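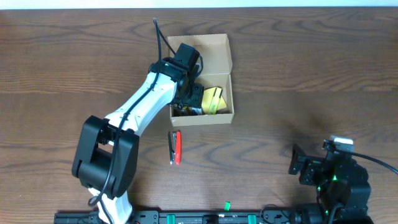 10th September

By a contributing writer

Every few months a robotics paper arrives with a success rate in its first paragraph, and I have developed a habit of reading the rest of the paper to find out what happened to the word "success." The Lundgren benchmark, which a lot of small labs have been using since March, is my favorite case. It asks a pair of tabletop arms to put office supplies into a box and to take them out again. Nothing about it sounds hard. Then you look at a red and black stapler lying just below an open cardboard box, one gripper hovering partly inside it above the contents and another with its jaws open toward the stapler, and you start to see how many different things a person might agree to call finished.

Does the stapler have to be lying flat in the box? Does the lid have to close? If the first arm shoves a pad of paper out of the way and the pad ends up on the floor, does the stapler still count? The Lundgren rules say an object is "placed" when it is inside the box and the gripper has let go. They are silent on the floor.

The Cundetti group reported 909 successes in 1,000 trials. I have no reason to doubt a single one. I went through the appendix, though, and a trial there is allowed 15 restarts, each of which puts the objects back where they began and sends the arms off again with fresh hope. By that standard I am an excellent parallel parker. The restarts are disclosed, in a table, in small type, which is more than many papers manage. But the number that went into the talk slides, and from there into everybody else's talk slides, was the big one.

Lanovell did it the other way. They ran 2,000 trials with no restarts and published every failure, sorted by kind. It is a wonderful document and I suspect very few people have read it. Arms collide over the box. A gripper closes on air a finger's width from the thing it wants and then carries the air, with great care, to its destination. One whole category is called "object placed, then removed," and I have worked in offices where that was a job title. Their score is much lower, and the method behind it is, as far as I can tell, nearly the same as Cundetti's: record people steering the arms, train on the recordings, let go and watch.

So which result is better? I think Lanovell's is, by a wide margin, and I think the field is set up to say the opposite. A lab that wants to build on this work needs to know how the thing breaks. A high score tells you to be impressed. A list of dropped staplers tells you what to try next – a wider gripper, a slower approach, more recordings of two arms keeping out of each other's way.

The usual answer is that everyone knows the headline numbers are soft, so no harm is done. I don't buy it. Students choose projects from those numbers. The people at Plundberg, who make storage boxes and would like them packed by machine, read the same slides as the rest of us and have not spent years learning to squint at them.

My request is small. Print the one-try score first, in the same size type, and put the restarts after it. Say what happened to the things that were already in the box. And if the pad went on the floor, tell me about the pad.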